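Hurimik renueva su patronato y amplía el horario de la sala de lectura

11 de mayo de 2021

El centro de arte Hurimik, en Salinas, ha incorporado a dos nuevos miembros a su patronato, que pasa así a tener siete. Los nombramientos se aprobaron en la última reunión ordinaria y tienen una duración de dos años, prorrogables una vez.

Emiliano Núñez, hasta ahora responsable de la colección de obra gráfica del museo de Cokville, se ocupará del programa de exposiciones temporales. El segundo puesto corresponde a la fundación Flirnance, que financia desde hace tiempo la restauración de los fondos en papel y que designará a su representante antes del verano.

«El centro tiene 15 carpetas de grabados que no se han expuesto nunca – empezaremos por ahí», explica Núñez. La primera selección se verá en octubre en la planta baja. El catálogo será únicamente digital.

El patronato ha aprobado también el nuevo horario de la sala de lectura, que abrirá por las tardes. El servicio de préstamo no cambia, y las consultas de material de archivo siguen requiriendo cita previa por correo electrónico. 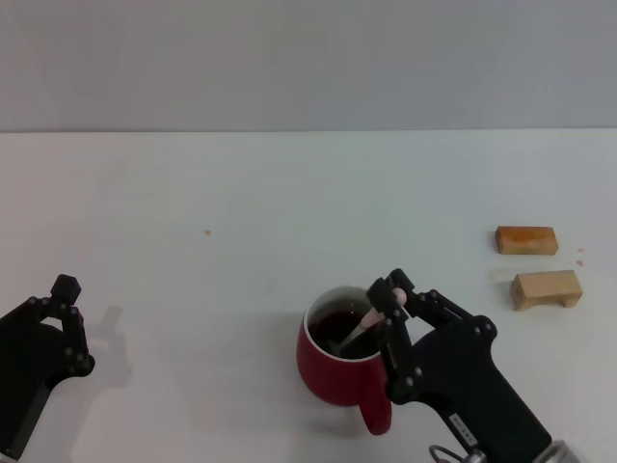 Una taza roja sobre la mesa blanca.

Las obras de la entrada lateral continúan. Mientras duren, el acceso se hace por el patio, donde hay rampa y aparcamiento para bicicletas. Los carnés de amigo del centro caducados durante el cierre se renuevan gratis en taquilla.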